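Nemham Forum > Buses and getting about

266 to Urkside, last one cut??

pebbledash
Anyone else seen the notice at the Buschmann Lane stop? Last 266 now leaves at 10 to nine from November. Was gone ten before. No idea how evening shifts are meant to get home

Andor Major
Saw it. Petition in Dramano cafe, by the till, 1,672 names so far. Sign it

tillyw
It's the winter timetable, they do this every year. Comes back in spring

pebbledash
No they don't. Last year they cut the 8.15, never came back

tillyw
Fair, forgot that one. Still think petitions get binned tho

kev_urkside
Lates at my place finish at 9. Taxi is double what I make in the last hour. Would car share if anyones going Urkside way, 2 of us so far.

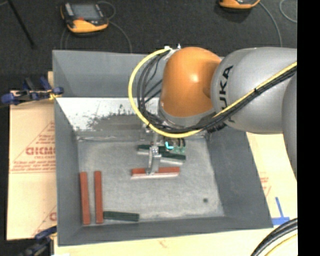
Andor Major
Kev, I drive back through Urkside most nights, can do quarter past nine from the Buschmann Lane stop. Still sign teh petition please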